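Section 4: Placing the Fleltholm table against a wall or in a corner

This section covers choosing a position for the Fleltholm worktop table, setting it against the wall, leveling it, and checking it before first use. Assembly of the legs and underframe is covered in Section 3. Do not start here if the frame bolts are only hand-tight.

Before you begin

You will need the hex key from the parts bag, a spirit level, a soft pencil, a dry cloth, and the strip of self-adhesive felt pads marked F. A second person is needed for any step that involves lifting.

Caution: Do not drag the table. Dragging puts a sideways load on the leg brackets and can loosen them. Lift from the underframe at both ends, never from the edge of the top.

4.1 Choosing the position

The table can stand free, with one side to a wall, or in an inside corner with two edges against walls. The corner position is the steadiest and is recommended for children's craft tables, sewing machines, and anything else that makes the top shake.

Check the following before you move the table:

The floor should be hard and dry. On thick carpet the feet will sink at different rates and you will need to level the table again after a few weeks.

The wall should be clear of outlets and switches up to at least 4 inches above the height of the top. If an outlet has to stay in use behind the table, see 4.5.

Fresh paint needs time to harden. Wait until the paint maker's full curing time has passed, or the edge of the top may stick to the wall and pull the paint away.

4.2 Setting the table in the corner

1. Wipe the walls with the dry cloth along the line where the table will meet them. Grit caught behind the top will scratch both surfaces.

2. Stick the felt pads to the back edge of the top, one near each end and one in the middle. For a corner position, put two more on the short edge that will face the second wall.

3. With your helper, lift the table and set it down with a hand's width of space on both wall sides.

4. Slide the long edge in first by lifting one end at a time and moving it in small steps. Stop when the pads touch.

5. Bring the short edge up to the second wall in the same way.

6. Look along both edges from above. Few corners are a true right angle. If one end touches and the other does not, keep the long edge tight to its wall and let the gap fall on the short side, where it shows less. 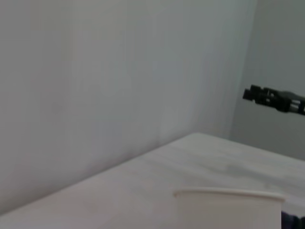
Figure 4-1. Pale top set into an inside corner, with a white paper cup on the surface.

7. Mark the position of each foot on the floor with the pencil. You will need the marks if the table has to come out for leveling.

Note: If the gap on the short side is wide enough for a pencil to drop through, use the Messina edge strip (sold separately). Cut it to length with a fine-toothed saw and press it on from above. Do not use sealant. The top needs to be free to move slightly as the seasons change.

4.3 Leveling

1. Put the spirit level on the top, parallel to the long edge, and read it. Turn it to lie across the top and read it again.

2. Find the lowest corner. Have your helper take the weight off that leg.

3. Turn the foot counterclockwise to raise the corner. One full turn is a small change, so work in half turns and read the level each time.

4. Repeat for the other legs until the bubble is centered in both directions.

5. Press down firmly on each corner in turn. If the table rocks, one foot is not carrying weight. Lower that foot until it meets the floor, then read the level once more.

6. Tighten the lock nut on every foot with the hex key's flat end.

Caution: Do not extend any foot past the red line on its thread. If the floor is too uneven for this, place a solid shim under the foot.

4.4 Checking the surface

Check the top in daylight if possible. Ceiling lights shine straight down and hide shallow dents.

1. Peel off any protective film that is left, starting at a corner and pulling low and flat.

2. Wipe the surface along the grain with a barely damp cloth, then dry it.

3. Look across the top from a low angle. Light grain and soft streaks are part of the finish and vary from one top to the next. They are not covered by the warranty. Chips, bubbles, and lifted edges are covered.

4. If you find damage, take a photograph before using the table and write down the batch code from the label under the top. Batch codes begin with FL.

Note: The finish resists cold spills for a short time only. Wipe up coffee, tea, ink, and food coloring right away. Paper cups can soften at the base when left full, so use a coaster or tray if drinks will be standing on the table.

4.5 Cables behind the table

If a lamp or sewing machine will be plugged in behind the top, fit the spacer blocks from bag G instead of the felt pads. They hold the table off the wall so a cord can hang down without being pinched.

1. Screw one block to each end of the back edge, using the predrilled holes.

2. Feed the cord down between the blocks and let it hang free.

3. Clip the slack to the underframe. Leave enough cord to lift the table out without unplugging anything.

Caution: Never run a cord under a foot. Never set the table back with a plug pressed between the top and the wall.

4.6 After the first month

Wood and wall both move a little when the heating comes on, so a table set up in summer should be checked again in December. Go over the frame bolts, read the level, and replace any felt pad that has gone flat. Replacement pads and spacer blocks can be ordered from Britetti under part number 870. Wall brackets made for the Kasport shelf range look similar but have a different hole spacing and will not fit.

If the table is moved to another room, repeat this section from 4.1. Section 5 covers fitting the drawer.

Text and revisions for this section: Mariama Ankrah, Britetti product guides.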